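Puvton two-armed floor helper, on loan for October

Kenji Sorensen lent me his Puvton, and I gave it the dullest chore I know, which is sweeping the floor.

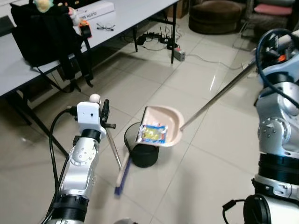
I should say I'm fond of my own broom, so I'm a hard one to please – but oh, I did warm to it! It uses an ordinary broom and a long-handled dustpan. 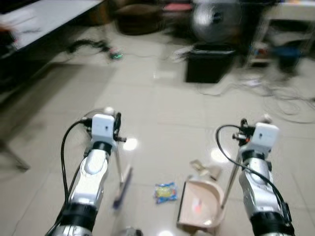 Cables on the floor are my one real worry, and I'd tidy them first.
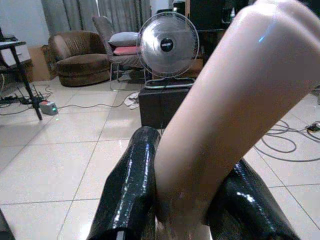
Would I buy one?

Not yet, lovely as it is. A snack wrapper is one thing. 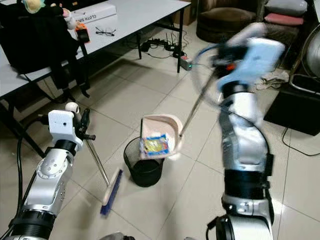 Crumbs and dog hair are quite another, and I'm still quicker.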